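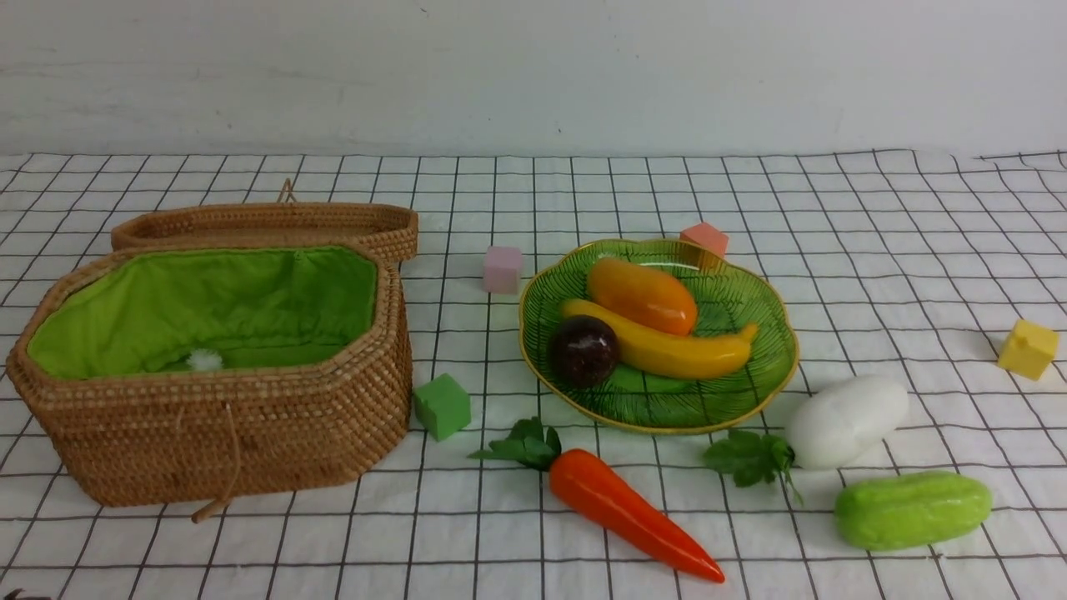 Figure 3.1 Tabletop scene with a lidded basket, a plate of artificial fruit, artificial vegetables and four foam cubes.

Chapter 3
From Pixels to Object Hypotheses

A planner cannot act on colour values. It requires a list of objects, each with a pose, an extent and a confidence. This chapter develops the software layer that produces that list.

Two cases in Figure 3.1 recur throughout. The orange cube is partly hidden by the plate, so its visible region underestimates its extent. The plum-like fruit overlaps the banana – a segmenter relying on depth edges alone may merge them.

Section 3.1 defines the hypothesis structure used by the Teno library. Section 3.2 treats segmentation and Section 3.3 occlusion. Readers who have not installed Teno should complete Appendix B first.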